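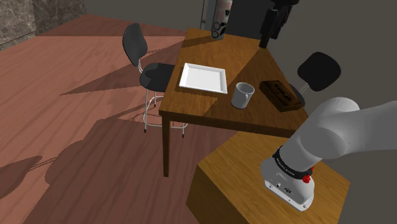

Stamwood shared workshop needs one builder for the Toker tabletop arm, evenings, February onward. We are working in simulation first and will move to hardware once the grasps repeat. The test layout is fixed: arm on its own wooden pedestal, mug and white tray on the table. The task is mug to tray. Pay is $275 a week for 16 hours.

You will tune the gripper controller, log failed grasps and help machine the real pedestal.
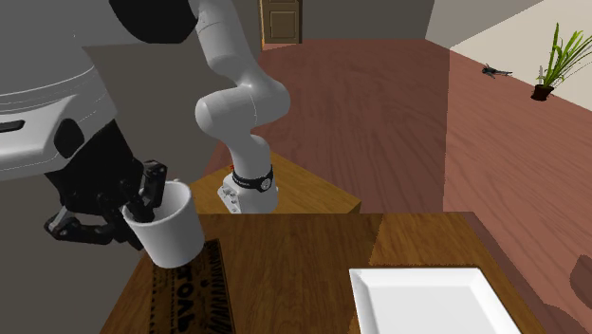

You should be comfortable with Python, basic kinematics and a drill press. Simulator experience helps but can be learned here.

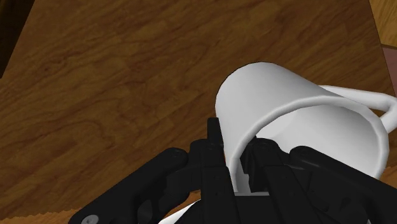
Grasp planning is the main open item. The current planner takes the mug by its wall, one finger inside and one outside, and leaves the handle alone. We want a handle grasp as well.

Apply to Abílio Teixeira, Unit 4, Wundgate. Send a short note and one past build.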